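Sosstead Laundry Folding Set

Readme, revised 10/05/2022

What you have downloaded is a collection of laundry being folded on beds. If you were hoping for something with more glamour, the Kistix kitchen set is one folder up and has knives in it.

Contents

The set covers 27 folding sessions in 4 bedrooms. Everything is ordinary household wash: tops, pants, pillowcases, and a category called "soft misc" that started small and now holds most of the arguments. No garment was bought for the purpose. Several should have been thrown out years ago and have instead been preserved in research data, which is more than they deserved.

Each session has its own folder with stills, a notes file, and a label sheet. The label sheet gives the garment type, the garment color, the surface, and the fold state. The notes file is free text and varies from thorough to "done."

Fold states

There are 4 values in the fold_state column.

flat: spread out, nothing doubled over on purpose.
partial: folded somewhere, with more folding plainly owed.
folded: would be allowed in a drawer.
bundle: gathered up, bunched, or held in a clump of folds.

We argued for a while over whether "bundle" was a state or a moral failing. It stayed because a lot of laundry spends a lot of its life that way, and leaving it out would have made the set look like it came from a catalog.

Surfaces

Every session takes place on a made bed or at least a bed with a sheet on it. We did not ask anyone to put down a plain background. Patterned sheets are marked pattern=yes, and the August sessions have a good number of them. If your method finds garments by looking for whatever isn't white, it will have a bad afternoon here. Prints with dark lettering are worth checking by hand, particularly where a garment covers half a word.

Known problems

Black garments are overrepresented. People own them, people wash them, and people then can't tell you which one is which. Where the type could not be settled from the stills we wrote garment=unknown and went on with our lives. Please don't send corrections based on a feeling.

Inside folds on dark cloth often disappear altogether. The fold_count column is therefore blank for most black items — blank means not recorded, and does not mean zero. The Morsy converter turns blanks into zeros without a word, so load that column as text.

In 9 sessions the garment type was entered as "shirt" for everything, including the pillowcases. These are listed in errata.txt.

Samples 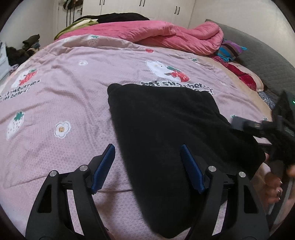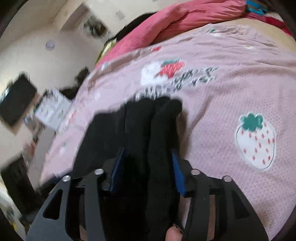 Loading

Unzip into a folder with no spaces in its name. The label sheets are comma separated, with a header row. File names sort correctly if you sort them as text and badly if you let a spreadsheet help. Keep a clean copy of the sheets before opening them in anything that likes to guess at dates.

Splits are by bedroom. Don't shuffle stills across them, or the same bedding will turn up on both sides and your numbers will look wonderful for a week.

Terms

Free for research and teaching. Please cite it as the Sosstead Laundry Folding Set, Henel edition, and keep this file with any copy you pass along. Socks are planned for the next version. We have been putting them off.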